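Progress report to the Plirach Waterways Fund
Grant for the refit and return to charter of the motor-sailer Jorley
Prepared by Forsyth Yacht Charter
Jan 18, 2024

Where we are

The hull and deck work on Jorley is finished. The engine is back in the boat and lined up to the shaft. Electrical work is under way, and the interior has been started in the forward cabins only. We still plan to have the boat ready for paying guests in June, and the notes on the schedule further down explain what that depends on.

Since the last report the yard at Pirell has logged 1543 hours against the job. That covers shipwright, mechanical and electrical time. It leaves out our own crew, who have been doing the sanding, cleaning and carrying and are not charged to the grant.

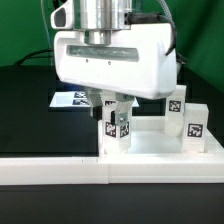
Photo: Forsyth Yacht Charter

Hull and deck

The bottom was taken back to bare gelcoat and dried under cover. Moisture readings came down slowly on the port side aft, and we waited for them before putting on the barrier coat. The surveyor passed the hull before the antifouling went on. We replaced 11 through-hull fittings and their valves. The original plan was to keep the ones in the galley, but when they were taken apart the threads were poor, so they were changed with the rest.

The teak on the side decks was past saving and has been removed. The fastener holes were filled and the decks painted with nonslip. The cockpit seats keep their teak. Three of the foredeck stanchion bases had been letting water in, and the core around them was cut out and rebuilt with solid glass. All stanchions are now rebedded.

Engine and tanks

The engine went out for rebuild and came back with new injectors, a new heat exchanger and new mounts. It was run at the shop before delivery. It has not been run in the boat yet, because the exhaust elbow is still on order. The shaft was found to be straight. The cutless bearing and shaft seal are new.

The fuel tank was opened, cleaned and pressure tested, and it held. We added an inspection hatch so it can be cleaned in future without lifting the cockpit floor. The starboard water tank failed its test at a seam. A replacement in the same size is being made by the yard, and we have moved money from the contingency line to pay for it. The port tank is sound.

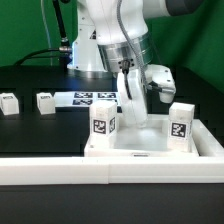 Both toilets have been taken out, along with all the old hose. The new holding tank fits under the port berth in the aft cabin, which costs some locker space there. We looked at putting it forward but the pump-out run would have been too long. The deck fitting for pump-out is already in place.

Rig and sails

The mast is out of the boat and on stands. Standing rigging is being replaced in full, as the insurer requires for charter use. The masthead light, wind sensor and VHF antenna cables have been pulled and new ones run. The roller furler was stripped and can be used again with new bearings. The mainsail has gone to the loft for new batten pockets. The genoa is usable for one more season and a new one is not in this budget.

Electrical

All of the old wiring behind the main panel has been removed. The new panel is wired on the bench and goes in next. House batteries, charger and shore power inlet are on hand. The bilge pumps are on their own circuit with a float switch and a manual override at the helm.
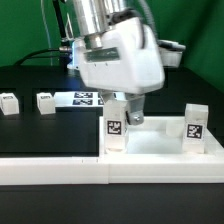

Gripper housing and cabling in front of the green backdrop.

Interior and guest spaces

Jorley will carry six guests in three cabins, with 2 heads, the same as before the refit. Bunk cushions are ordered. The forward cabins have new headliner and reading lights. The galley keeps its stove, which was inspected and passed, and gets a new refrigerator. The saloon sole is up and stays up until the tank is in.

Spending

We have spent 81 percent of the grant. The engine came in slightly under its line. The through-hulls and the water tank went over. Sails and rigging are on budget so far, with the final rigging invoice still to come. We are not asking for more money at this stage. Copies of invoices are attached separately, in the order of the budget lines.

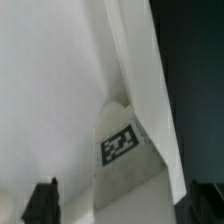 Schedule and risks

The exhaust elbow is the item most likely to hold us up. Until it arrives we cannot start the engine in the boat, and the yard will not book the launch before a dockside run. The supplier has given us a ship date in writing. If that slips, we will have an elbow fabricated locally at higher cost.

The second risk is the stability letter for charter use. The change in tank position has to be shown on the drawings before the letter can be issued. The drawings are with the naval architect now.

Work planned for the next period:
Fit the starboard water tank and relay the saloon sole
Install the main panel and connect the house batteries
Install both new toilets and test the holding tank
Step the mast and tune the rig
Launch, dockside engine run and sea trial

Bookings are not open yet. We will open the calendar once the sea trial has been signed off, and will send the fund the trial report along with the next claim.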